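Pallen Enduro: entry list closes and route changes for March

October 27, 2024

Entries for the Pallen two-day enduro closed last night with 59 riders on the list. The event runs in March, on the same weekend as last year, and will again be based at the old grain yard in Dirnico. Anyone who missed the deadline can still ask to go on the reserve list. Reserves are called in the order they applied and will not be contacted unless a place comes up.

The main change is the route. The forestry company has asked us to stay off the north side of the valley until replanting is finished, so the long climb used in the last few editions is out. In its place the first day goes east from Dirnico, crosses the river at the road bridge and picks up the quarry tracks as far as Nasution. Riders who did the event before the bridge was rebuilt will know some of this ground. It is stony, and slow when wet, and there is one descent near the end where we expect queues. A bypass will be marked for anyone who prefers it, with a time penalty that will be printed in the final regulations.

Day two goes the other way round the lake and uses most of last year's tracks. There are 4 timed tests over the weekend, two on each day. The grass test next to the yard stays in, but it has been moved up the slope, away from the part that turned to mud. The landowner has kept sheep off it since the summer and it should be in better shape.

Total distance is 400 kilometres, most of it on gravel and forest track, with short road links. The highest point on the route is 1363 metres, on the second morning, and there may well be snow at the sides of the track. If the pass is closed we will use the lower road and the times for that section will be cancelled.

Fuel

Refuelling will be at Nasution on the first day and at the lakeside car park on the second. The longest stretch between stops is on day two, and riders on small tanks should check their range before they come. Fuel cans must be labelled with the rider's number and handed in at the yard before the briefing. We cannot take cans at the start line — last year this held up the first group.

Tyres and noise

Tyres must be road legal. Several riders have asked about mousses, and these are allowed. Noise will be checked at scrutineering and may be checked again at any time control. The houses above Nasution are close to the track and the village has been good to us, so please keep the revs down there. Anyone reported for riding outside the marked route in that area will be excluded.

Navigation

Day one is arrowed throughout. Day two uses a paper roadbook, handed out at the evening briefing. GPS units can be carried but must be sealed and switched off during the timed tests. There will be a short roadbook session after signing on for those who have not used one before. Bring a holder if you have one, and a spare set of batteries if it is electric.

Classes

Flovero is supporting the under-21 class again and will cover the entry fee for the winner at the following edition. The veterans' class stays as it was. The twin-cylinder class goes ahead this time, with enough entries to award a full set of places, and will use the bypass as standard on the quarry descent.

Start numbers will be sent by email once the licences have been checked. If your licence runs out at the end of the year, send the new one as soon as you have it. Start order for day one follows last year's results, with new riders going after. For day two it follows the times from day one.

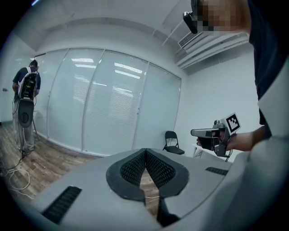 Good to see the quarry tracks back, replies Oldtwostroke, but could the lakeside fuel stop be moved nearer the pass? My tank only just made it last year and that was with the shorter second day. I'd also like to know if the reserve list covers the twins or only the main classes.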